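Setting up and looking after the Avo cell – project report
Anitha Rodrigues, Grigore Vasiliu
Bolcombe lab, September 2019

1. What we had to do

Take over the Avo cell from last year's group, get the gripper opening and closing evenly again, and write down a check that the next group can follow. The cell is one arm, one parallel gripper, one camera on the wrist and a controller under the bench. Mr. Enache signed off the safety part before we were let near it.

2. State of the cell when we got it

Not great. Gripper closed to the left of center. Log from last December said "fingers ok" and nothing else. Two screws on the finger mounts could be turned by hand. Air line fine, cable to the wrist had a kink near the second clamp. We replaced the clamp and gave the cable more slack, then ran the arm through its full range at slow speed to make sure nothing pulled.

3. Gripper work

Power off, air off, tag on the switch. Took both fingers off, wiped the slides, put on a thin film of grease (the Bestow tube in the drawer, the other one is too thick). Fingers back on, screws snugged, then closed the gripper on a flat gauge before tightening all the way. This matters – if you tighten with it open the fingers drift as soon as it grips. We did it wrong the first time and lost an afternoon.

After that 300 open/close cycles with no part, stop every 30 and measure the gap. Gap stayed the same up to the end. Noise at the start of the stroke went away after roughly 8 minutes, we think that was grease spreading out but did not test it.

4. Simulation model

The simulator is what we use to try paths before the real arm moves, so the gripper in there has to sit where the real one sits. Old model had the wrist camera turned wrong and the fingers too close together. Grigore fixed the camera mount angle, I redid the open position from our measurments. Then we made the background one plain color and took out the table and parts, so only the gripper is left when you look through the wrist camera.

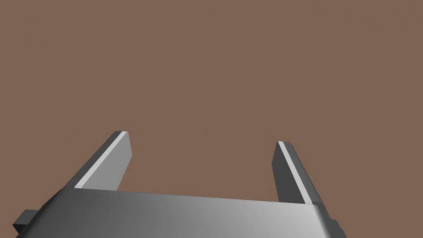
The finger shapes are kept simple on purpose, flat plates with no pads. Collision checks run faster and the real pads are thin anyway. Should be added if somebody wants to simulate slipping. The tilt of the wrist camera is one number in the setup file, change it there and not in the arm model, otherwise the path planner gets it too.

5. Check for the next group

Before each session: screws, cable at the second clamp, one slow open and close.
Every 9 sessions: fingers off, wipe, grease, gauge.
After any crash: all of it, plus load the model and compare the open gap with the real one.
Write the numbers in the log. Not "ok".

6. Not finished

Emergency stop works but the reset button sticks, new one is on order. We didnt get to the force setting, it is still at the value from last year. The spare fingers in the drawer are a different length, do not fit them without changing the model first.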